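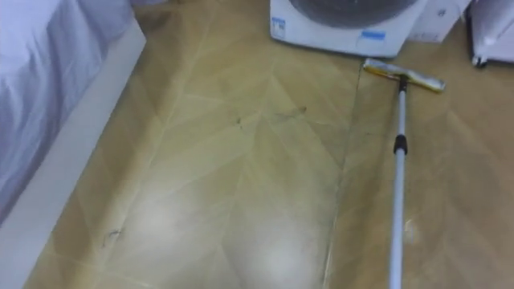
A bed, a washing machine and a flat mop, all on the same floor.

In defence of the washing machine beside the bed

In the country where I grew up, the washing machine lives in the bathroom. When I came to Tuvcombe I learned that in Britain it lives in the kitchen, next to the food, and that people here find the bathroom a very strange place for it. So both sides think the other side is wrong, and both sides agree on one point only: the bedroom is worse.

I would like to disagree. I have slept two metres from a washing machine for 16 months, and I think that the small flat where everything stands in one room deserves more respect than it receives.

The usual complaint is the noise. It is true that you cannot sleep through the spin, and I have tried. But you learn to wash at six in the evening, as our grandmothers learned to wash when there was sun. My neighbour Pascal Marchal, who has a proper kitchen with a door, starts his machine at midnight and forgets the clothes until they smell. Mine are out in a few minutes, for the simple reason that I hear when the drum stops.

The second complaint is about dignity. A friend, Bonifacio Escobar, told me that a bed should see only a wardrobe and a window. It is a beautiful sentence, and he pays 1,313 a month for the rooms that allow him to say it. I change my sheets more often than he does. The dirty ones travel three steps. There is no basket, no corridor and no pile waiting on a chair for somebody to become brave.

What I do accept is that such a room forgives nothing on the floor. Dust from the bedding goes down, fluff from the laundry goes down, and they meet. In a house you can close a door on this. In one room you need a flat mop, with a head thin enough for the edge along the bed and a pole that becomes long or short. I had before a heavy string mop from a shop in Ullden, with its bucket, and it wanted a cupboard which I did not have. The flat one asks for very little. I do the whole floor before breakfast, following the zigzag of the pattern, and I must say I have become fond of this pattern, although it hides crumbs until the light comes from the side.

The council is now discussing new rules for small flats, and one proposal would require a separate space for laundry. I understand the good intention. My fear is that the separate space will be taken from the room itself, so that we will have a cupboard with a machine in it and less floor to walk on. I would prefer a better window, and a landlord who answers when the drain is blocked – mine answered in December, after two letters.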